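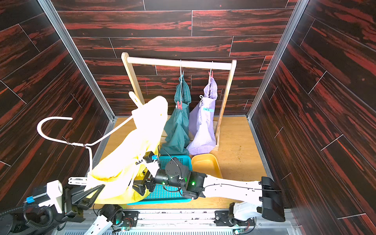 Vega Urquijo said the hanging cell at Uvevell had changed her shift more than her headcount. "I used to hang garments. Now I clear faults." Two arms take each piece; thin wire hangers remain the main source of stops.

Volker Stöcker, who sets the cycle limits, put the trial at 164 garments. "Above 70 a shift, the sorting table falls behind," he said. Urquijo wants the fault log moved to her side of the line.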